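Switching to prepaid with Lokus, is the coverage the same as Mornusari?

18 replies hidden, showing the most recent

tarn_owl
Original poster
I have read the whole Lokus page two times now and I am still not sure about one thing. They write that they use the Mornusari network "with full nationwide access." Does it mean I get the same speed as a real Mornusari customer, or only the same map? I live in Hamdale, on the side near the river, and with my present company I must stand at the kitchen window to make a call. The Lokus plan is 21 dollars a month and I pay more than double at the moment, so of course I am interested. But I do not want to move my number and then regret it.

b_kettle
Same towers, same map. The difference is priority. When the tower is busy, the Mornusari contract people go first and you wait. Most of the day you will not notice.

quillpost
"You will not notice" depends very much on where you are. I had Lokus for a year and from 5 pm until 8 pm near the train station I could not load a map. Calls were fine. Data was useless. I went back to contract.

b_kettle
The train station is the worst place in the whole region for every company. I don't think it's fair to judge the plan by that.

quillpost
It is where I am at 5 pm, so for me it is fair.

marrow_88
I would like to answer the question of the first poster, because English is my third language also and these pages are written in a way that makes you tired. "Full nationwide access" tells you where the phone will find a signal. It doesn't tell you how fast. For the speed you must open the PDF with the name "Network Management" and look for the word "deprioritized." In the Lokus document it is on page 4. It says that data on the cheap plan can be slowed at any time when the network is congested. On the more expensive plan this happens only after you have used a certain amount.

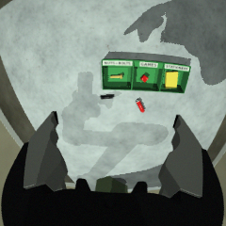 Before you move the number, try the service with a second line for one month. If your phone accepts an eSIM, you can keep the old company active and put Lokus next to it, and then you compare in your own kitchen. If it takes only a physical SIM, you will be changing the cards by hand, and they are very easy to lose. I keep mine in a divided tray with a label on every compartment, like the green one in the picture with its three sections, and my old SIM goes in there with the small pin for opening the slot. Don't throw away the old card until the number has arrived at the new company and you have received at least one text message from your bank.

tarn_owl
Original poster
Thank you, this is very clear. I found the page 4. My phone is older and has no eSIM, so it will be the cards. Must I tell my present company that I am testing?

marrow_88
No. You only tell them nothing and pay the bill as usual. When you decide, ask them for the transfer PIN, and do not cancel by yourself. If you cancel first, the number can be lost. The new company does the cancellation when they take the number.

osprey.lane
I disagree a little with the one month of testing. Lokus charges for the SIM and the first month, and they do not refund. If you only want to know about the signal at home, ask a neighbor who has Mornusari to come in and make a call from your kitchen. It costs a coffee.

marrow_88
This is a good idea for the signal. For the evening speed it will not help, as the neighbor with a contract has the priority and you will not.

osprey.lane
OK, I accept that.

dimwick
Did anybody look at Lozano? They are also on Mornusari and the plan has 2 lines for one price. My wife and I moved in July. The port took one evening for my number and four days for hers, because we typed the account number wrong. The support chat was polite but slow.

quillpost
Lozano has no Wi-Fi calling on some older phones. If the poster is standing at the window to make a call, that is the first thing I would check.

tarn_owl
Original poster
I didn't know that Wi-Fi calling exists. I looked now in the settings and it is there, but my present company has it blocked on my plan. So maybe the window is not the fault of the tower.

b_kettle
Then check that Lokus supports it on your exact model. They have a list on the site, you type the model number and it says yes or no.

tarn_owl
Original poster
It says yes. I ordered the SIM this evening. I will write here again when I have tried it in the kitchen and also at 5 pm near the station, for quillpost.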